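Thread: Arm stops dead halfway down into the bin - protective stop, no collision I can find
Board: Faults and Safety
7 replies

sorrelbank
Tuesday, 9.40

Morning all, and sorry in advance for the length of this one. I have a bin-picking job that has run happily for weeks (the program is called Cindari, for reasons lost to time) and since March it has started throwing a protective stop on the way down to the blocks. It isn't every pick. The log shows 1,791 cycles since I last cleared it and 260 of those ended in a stop, nearly always when the wrist has to turn a long way before it goes down.

I've checked the payload setting, redone the tool centre point and slowed the approach. The joint it complains about is the wrist, and the message says the force was higher than expected. Nothing is touching anything when it happens, as far as I can tell.

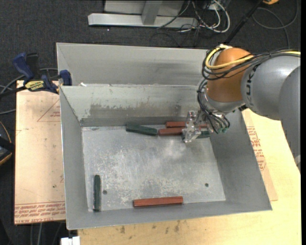

1 min read · 2 attachments hidden for guests

I've left the block colours and the bin exactly as they were when the job was behaving, so please don't send me off to repaint anything! What I'd love to know is where you would look first.

pellmoor
Tuesday, 10.15

Lovely clear post, thank you. My money is on your cables. You've got that thick yellow one looping round the orange joint cover and a bundle of black ones following much the same route, and then the thin ones come down beside the wrist and fan out. If any of that goes tight when the wrist winds round, the arm feels it as a push and stops. I lost a whole winter to this on a machine we called Harms, and I was every bit as sure as you are that nothing was touching.

Try jogging the wrist slowly through its whole turn, well above the bin, and watch the loops from outside the guarded area.

tinker_oss
Tuesday, 10.52

I'll be the awkward one and disagree, in a friendly way. A tight cable normally gives you a stop at the same angle each time, and sorrelbank only says "a long way". I'd look at the bin. It's sheet metal sitting on a wooden top, with boards tucked at the sides, and if it creeps a little with each knock your fingers will eventually come down on a block they think is lower than it is. Is the bin fixed down at all? I can see a clamp on the left and nothing I'd call a clamp on the right.

sorrelbank
Tuesday, 12.30

Fair question! The clamp is all there is. I drew round the bin in pencil this morning and ran 300 cycles over the late morning, and it hadn't moved off the line. Still got stops though.

donia_bench
Tuesday, 13.05

Can I put in a word about safety before this goes further? Somebody always suggests raising the force limit at this point in a thread (it was me, once, and I'm still embarrassed). Please don't. At Donia we had a limit turned up to get through a Friday order and it stayed turned up until a gripper finger bent. The stop is doing its job.

tinker_oss
Tuesday, 13.20

Agreed on the limit, no argument from me there. Still not sold on the cables.

sorrelbank
Tuesday, 16.45

Well, pellmoor, I owe you a pint. I jogged it round slowly and the black bundle pulls up tight near the end of the turn, and the stop came a moment later. Did it five times to be sure. I've given it more slack for now and I'm 2,000 cycles off trusting it, so the job stays at reduced speed with me sitting nearby.

pellmoor
Tuesday, 17.10

Delighted! Do watch that the extra slack doesn't hang low enough to catch the rim of the bin, mind - I swapped one problem for the other on Harms. I ended up with one of the Avuvar sleeves and a bit of hook-and-loop strap further up the arm.

tinker_oss
Tuesday, 17.32

Happy to be wrong. I'd still put a second clamp on that bin.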